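August, evening

Today I was thinking again about the question of my brother-in-law: when will a machine clean his kitchen? He asks me every time we eat together, and I never have a good answer.

At Teltemier we spent the afternoon on the tidying chores. The green round table had an open white book standing on it, a black wastebasket and a small plant in a white pot. For a person this is nothing. I would clear it while talking on the phone. For our policy the book is the worst, as the pages bend and every time they bend in a different way.
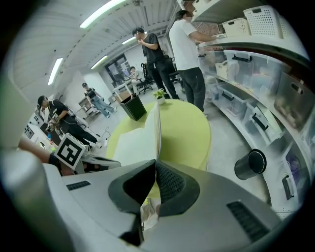
Numbers, before I forget

Plant pot to shelf: 70 tries, and I was content with most of them.
Book, closed and laid flat: 5 good ones. I wrote this number small.

Asanka Kodikara thinks we need 600 more demonstrations with the book alone. I think we need a better finger – he laughed, but he did not say no.

So, can machines do the household yet? In my opinion they can do a piece of it, slowly, when somebody stands near. I will tell my brother-in-law to keep his sponge.

Tomorrow I must ask Rutis for the new pads and call the dentist.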